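About Us

Zarnside Shadow Theater. Small company, 7 performers, one van. We do shadow puppet shows with live music, mostly old river stories from around Pevport and a few we made up ourselves.

Started out doing ten minute pieces between bands at the Pevport fair. People stayed for the puppets, so we kept going. First full length show was The Salt Bride, still in the program, still the one schools ask for. Runs 2 hours with a break. There's a short version for little kids, no drowning in it.

Puppets are cut by hand, all of them. Hide for the old characters, card for the new ones. The collection is up to 676 figures now, most of them stored flat in drawers at the Skorus building, where we also rehearse. Last season 824 people came thru the doors, our best yet.

Music is drums, fiddle and a pump organ that needs work. Songs are in the old dialect but the narrator speaks English so dont worry.
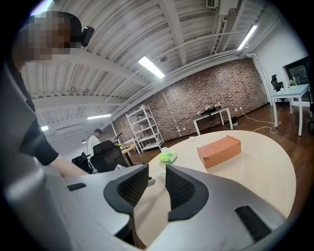

We tour September to May. Libraries, schools, village halls, anywhere that gets properly dark. We bring the screen and lamps, you bring chairs. The Ruiz-Ortega Fund helps with travel for schools further out, ask us for the form.

Workshops too, ages eight and up. Evening shows start at 7:30, doors a half hour before. Bookings thru the contact page, new tour dates going up soon.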